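Julbridge hand-held gripper kit, tabletop set, second release. These notes cover what ships in the kit, what the recordings contain and what we ran into while using it. They apply to the Numia firmware branch only. If your unit still runs the older branch, update it before you read any further, as the file layout is different.

## What is in the kit

- Two hand-held grippers, left and right, with a camera on each
- Spare finger pairs and screws
- Two charging cables and one sync cable
- Calibration board
- A card with the download key for the sample recordings

The carrying case is sold separately. No table or props are supplied.

## Sample recordings

| Item | Value |
|---|---|
| Episodes | 1,831 |
| Task families | 6 |
| Objects | 31 |
| Held-out episodes | 468 |

The held-out episodes are included in the total. They sit in their own folder, `heldout/`, and use the same file format as the rest. Please don't train on them if you plan to report numbers against the Jacquet baseline.

Each episode folder holds:

 left.mp4
 right.mp4
 pose.csv
 width.csv
 meta.json

`width.csv` gives the jaw opening in millimeters. `pose.csv` is in the table coordinate system, with the origin at the corner of the calibration board nearest the operator. Both use the clock of the right gripper. If the sync cable was not plugged in at startup, `meta.json` has `"sync": false` and the left stream may be off by a few frames. We left those episodes in, so filter them out if timing matters to you.

## Task families

The six families are `box_to_basket`, `basket_to_table`, `lid_open`, `lid_close`, `sort` and `handover`. Names are fixed and will not change between releases. A family can have one operator or two. Look at the `operators` field before you assume that the left and right streams belong to the same person.

Props are ordinary household things: food containers, wire baskets, cups, cloths, small toys. The full list is in `objects.csv`.

## Using the kit

1. Charge both grippers fully. The battery light goes off when they are done.
2. Plug in the sync cable, turn on the right gripper, then the left.
3. Open and close each jaw twice. This sets the zero for `width.csv`.
4. Show the calibration board to both cameras.
5. Unplug the sync cable and start recording.

Repeat step 3 after changing fingers. Skipping it gives a constant offset in the jaw width, and we have no tool that repairs this later.

## Known issues

- Clear plastic is hard for the pose tracker when it takes up most of the view. Expect short gaps in `pose.csv`, marked as `nan`.
- White props on a white table give weak edges. A gray mat helps.
- The finger screws work loose with heavy use. Check them daily.
- The Baltis viewer plays both streams but ignores the sync flag.

## Changes since the first release

The `handover` family is new. File names are now lowercase throughout. Jaw width moved out of `pose.csv` into its own file in March, and scripts written for the first release will need a small edit to read it.
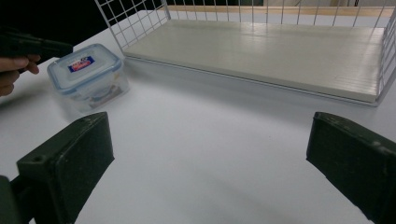
Scripts that only read the video files will run unchanged. The converter in `tools/` takes an old episode folder and writes a new one next to it, leaving the original in place.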